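Round table or square for a shared work room?
Forum: Workspaces and Shops

paora_d
We need one shared table for the middle of the room and I've been told to pick it by Friday, as a punishment I think. Budget is 582 dollars. The square Pleklow fits the wall better. The round one fits my mood.

Tevow
Square. You can't push a round table against anything and you'll hate it the first time you need a corner.

quinlan_f
Have owned both. People bruise their hips on square ones and then blame each other. Go round, light wood, and put one plant on it so it looks like a decision.

Tevow
A plant on a work table is a thing you water your paperwork with.

quinlan_f
Get a succulent. Mine has been ignored since September and is thriving, unlike the rest of us.

Hayes119
Whatever you buy, check the lights first. Under long fluorescents my pale top went the color of old mustard. Fine by a window, sad at 5 pm.

paora_d
Too late on the lights, they came with the ceiling. Went round anyway. It has a small succulent in a white pot toward the far side, and yes, the top looks yellowish. Tevow may begin.

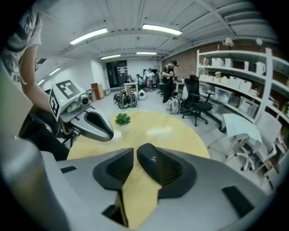
Dillico
Round is fine until two people both want the side with the outlet. Put a power strip under the middle now, before anyone picks a favorite spot.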